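Irkmont Letter Desk
User Guide, Section 3: Sending a Letter to an Elected Official

Use this section after you have set up your profile (Section 2). You will need your full street address. A post office box will not work for matching districts.

Before you start

Decide which office handles your issue. State road funding goes to your state legislators. Federal benefits go to your members of Congress. The Trosa lookup can list the officials for your address, but it cannot tell you which of them is responsible for a given subject.

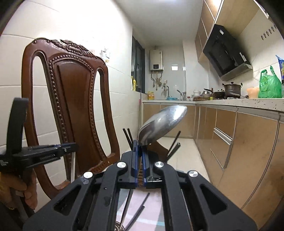
Reading time: 3 minutes

3.1 Find your officials

1. Open the Letter Desk and select New Letter.
2. Enter your street address and ZIP code, then select Look Up.
3. Check the district numbers shown against your voter registration card.
4. Tick the box next to each official you want to write to. You can pick up to three for one letter.

Note: The district file was last updated 3/9/21. If your lines have changed, choose Enter Official Manually and type in the name and mailing address yourself.

3.2 Write the letter

1. Select a blank page or the Zeman template. The template gives you a date line, the official's address, a greeting and a closing.
2. State your request in the first paragraph. If you are writing about a bill, give its number and say whether you want a vote for or against it.
3. Add one or two paragraphs in your own words on how the matter affects you or your town.
4. Put your name and mailing address under the closing. Many offices set aside mail that does not show a home address in the district.

The body of a web form letter is limited to 1243 characters, including spaces. The counter under the text box turns red when you go over. Printed letters have no limit, but anything past one page goes to a second sheet.

Caution: Do not put your Social Security number, account numbers or medical records in a letter. If an office needs them to open a case, it will send you a privacy release form. 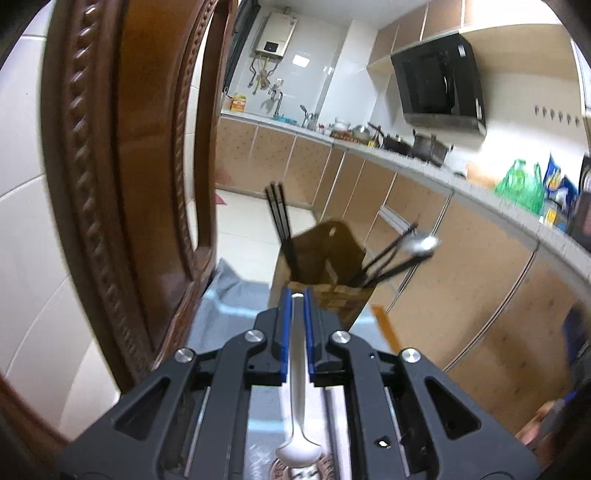 Can I send the same letter to both of my senators?
Tick both names in step 4 of 3.1. The Letter Desk makes a separate copy for each one, with the correct greeting and address.

3.3 Send or print

1. Select Preview and read the letter through. Check the spelling of the official's name.
2. Select Send by Web Form or Print.
3. If you print, sign each copy by hand before mailing.
4. Write down the confirmation number — you will need it to look the letter up later.

Caution: A letter sent by web form cannot be recalled. Save a draft first if you are not sure.

3.4 If something goes wrong

Error 221: The address was not found. Remove the apartment number and try again, then put it back in the letter itself.

Error 1727: The official's web form is closed or has changed. Print the letter, or wait a day and resend from the Drafts folder.

Replies come straight from the official's office and do not pass through Dosinik or the Letter Desk. To record one, open the letter, select Add Reply and enter the date you received it.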